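Open Day at Jalten Brings Visitors Onto the Laboratory Floor
Museum partnership gives the public a close view of robotic handling research

June 2019

The robotics laboratory at Jalten opened its doors to the public last weekend for the first time since it moved into the former Husness bottling works. The open day was organized jointly with Museo, the city's museum of science and industry, which is preparing a gallery on the history of machine control. Admission was free, and places on the guided tours were reserved in advance through the museum's box office.

Visitors entered through the old loading hall, where the museum had set out a selection of control equipment from its own stores. The oldest piece, a cast-iron starter from the bottling line, was recovered when the building was cleared. It will return to Museo in September and will stand at the entrance to the new gallery. Staff of the museum's education department were present through the day to answer questions on the collection.

The tours left the loading hall in groups of 11 and lasted 40 minutes. The first stop was the Caruso workshop, named for the engineering firm that paid for its machine tools. Laboratory staff explained how fixtures and test pieces are made on site, and how a new part may pass through several versions before it is accepted for use. Groups then crossed the inner yard to the main research floor.

Research at Jalten is directed at a narrow question: how a machine with a hand of human form may be taught to operate equipment that was designed for people. Much of the equipment in American plants and public buildings was installed long before such machines were considered. Replacing it would be costly, and in many cases there is nothing wrong with it. The laboratory therefore works with ordinary switches, knobs, and buttons of the type sold by any electrical supplier.

Staff described the difficulty in plain terms. A person who presses a button gives the matter little thought. The finger finds the surface, meets resistance, and stops at the right moment. A robot must be given each of these steps or must learn them through practice. A rotary switch is harder still, as the hand must take hold of the knob and turn it without pulling the box out of place. The current study calls for 2,000 trials, of which 551 had been recorded by the morning of the open day. Each trial is reviewed afterward, and those that fail are kept with the rest.

At the main bench, visitors stood behind a rope line while an engineer described the layout of the work and the order in which the controls are presented to the machine.

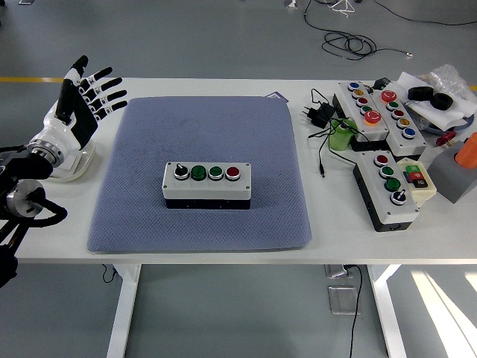

The robotic hand beside a control box with a rotary selector switch, two green push buttons, and one red. Other button boxes are kept to the right of the table.

Questions from the public were frequent and often practical. Several visitors who had worked in manufacturing asked about emergency stops and about who is held responsible when a machine operates another machine. The laboratory replied that its work is confined to the bench at present, and that rules for use in a working plant would have to be settled with regulators and employers. Younger visitors asked chiefly whether the hand could play the piano. It has not been tried.

Museo and Jalten intend to hold a second open day once the gallery is complete. School groups may apply to the museum's education department for weekday visits during the fall term. Tours are not suitable for children under eight, and closed shoes are required on the research floor.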